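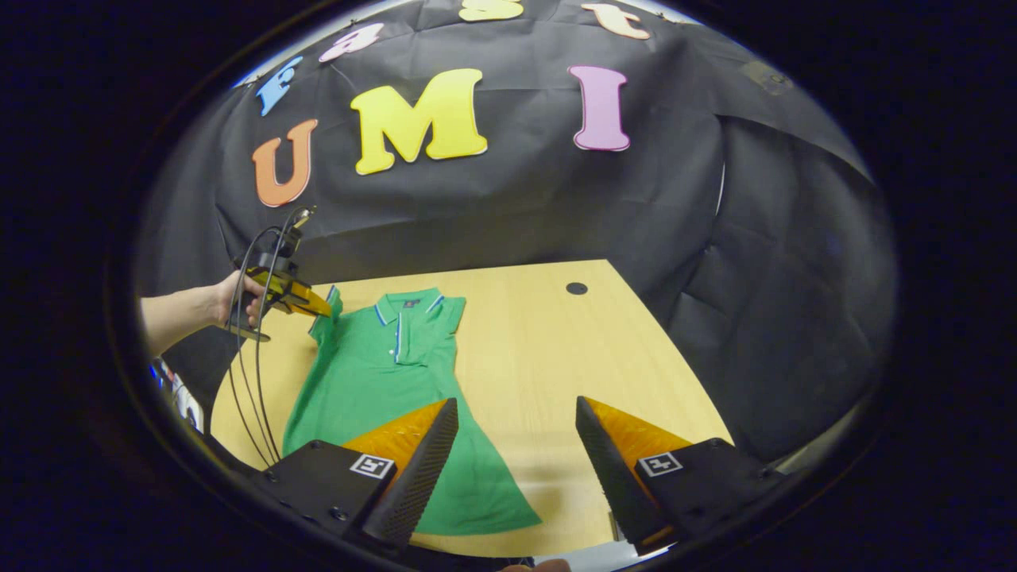
Ye-seo Son reckons the sleeves should go in before the skirt is touched, and that if we do it her way the dress comes out the same size every time. I have my doubts. Written down anyway, April, after lunch.

Green polo dress, short sleeves, striped collar. Laid flat, collar to the back of the table, hem towards me. Left sleeve first.

Trouble with sleeves first on this one is the flare. The Zorcombe fold sheet treats a dress as a long shirt and it isn't, the skirt is far wider than the shoulders and you get a wedge sticking out on both sides. Tried 3 folds across, then 2. Two was flatter – but I'd been at it a while by then and was probably just neater.

Collar: sheet says fold it under. Don't. Leaves a ridge through the placket.

Jang says 40 seconds a garment is fair. For T-shirts, maybe. I don't believe it for anything with a skirt and would like to see it done with a clock going.

Table is fine. The black cloth on the right hangs close to the rounded corner, so keep wide hems to the left.

To do: same dress, skirt sides in first, 7 goes each way, measure the stack. Ask Skostley if they have a smaller size.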